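Gifts, Payments and Reporting: Frequently Asked Questions

Applies to all staff and contractors of the Stonanis Port and Customs Authority
Last revised 2023-03-07

What counts as a bribe under the Authority's rules?

Any payment, gift, favor or promise that is offered, requested or accepted in return for an official act, or for leaving an official act undone. The amount does not matter. A bribe that is asked for but never paid is still a violation by the person who asked.

Does it matter who started the conversation?

No. The rules treat the person who offers and the person who asks in the same way. The intake form has separate boxes for each case, and the distinction is used for statistics only.

Are small payments to speed up a clearance allowed?

No. The only expedite fee the Authority recognizes is the one listed in the public tariff schedule. It is paid at the cashier window or through the Bresero payment portal, and a numbered receipt is always issued. Cash handed to an inspector, a gate clerk or a weighbridge operator is never a fee.

Can I accept a gift from an importer or a carrier?

Staff in inspection, valuation and licensing may not accept gifts of any value. Other staff may accept items of token value, such as a calendar or a pen, up to two per calendar year from the same source. Meals served to all attendees at a conference are not counted as gifts, but they must be entered in the register.

How do I register a gift?

Use form G-7 on the staff intranet within six working days of receipt. State the giver, the date, the item and your estimate of its value. If you returned the item, attach the return slip. Late entries are accepted but are marked as late in the register.
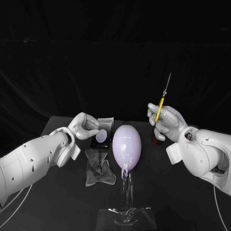
Yellow-handled scissors held upright at the table.

What if the gift was left at my desk or sent to my home?

Report it as if it had been handed to you. Do not open sealed packages. Take them to the Integrity Office, where they will be logged and either returned or held.

How do I report a suspected bribe?

There are three channels:

The online form, hosted by Draltia on a server outside the Authority's network
A sealed letter to the Integrity Office, Rautiainen Building, second entrance
In person, by appointment

Reports made to a line manager are also valid. The manager must forward them to the Integrity Office by the end of the next working day and may not begin an inquiry of their own.

Can I report without giving my name?

Yes. The online form issues a case code and a password. Keep both – they cannot be reissued, and the office has no other way to reach you with follow-up questions. Anonymous reports are assessed on the same terms as named ones, although a report with no date, location or reference number often cannot be taken further.

What should a report contain?

The date and place, the office or post involved, what was asked for or offered, and any document numbers. Declaration numbers and truck plates are especially useful. Do not try to record conversations or obtain further evidence yourself.

What happens after I report?

The Integrity Office confirms receipt within seven days. A first assessment is completed within 15 working days and ends in one of the following: closure, referral to internal discipline, or referral to the public prosecutor. Once a case is with the prosecutor, the Authority cannot comment on its progress, including to the person who reported it.

Am I protected against retaliation?

Yes, if the report was made in good faith. Dismissal, transfer, loss of shifts or a lowered performance rating following a report can be challenged through the Integrity Office. A report that proves to be mistaken is still protected. A report known to be false at the time it was made is not.

I paid before I read these rules. What should I do?

Report it. Early disclosure is taken into account in internal proceedings – it does not bind the prosecutor.

Do the rules cover customs brokers?

Licensed brokers are covered by the conduct annex to their license, which was amended in October to match the staff rules. Their employees are covered through the license holder.

Who answers questions about this page?

Jarmo Miettinen, Integrity Office. Questions about an open case should be sent through the case code and not by regular email.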